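## Packaging on a shared worktable

Our project looked at how small packages are set down and stored on the tables at Tuvmont. We used a light wooden table and let each item stand for 20 minutes. 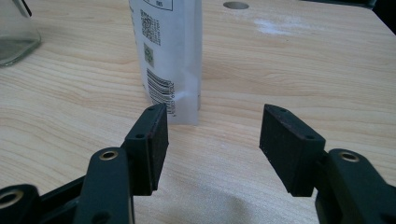
Paper packs were scored for stability on a scale of 1 to 10. We repeated each test 3 times.

Plastic bottles came next, with the printed label left on.

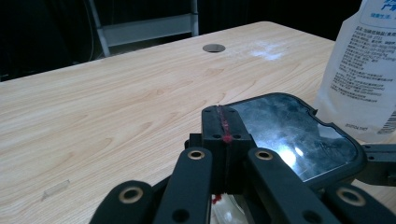

Marks on the tabletop were noted separately. Tape and pale residue were listed as surface faults and left out of the scores.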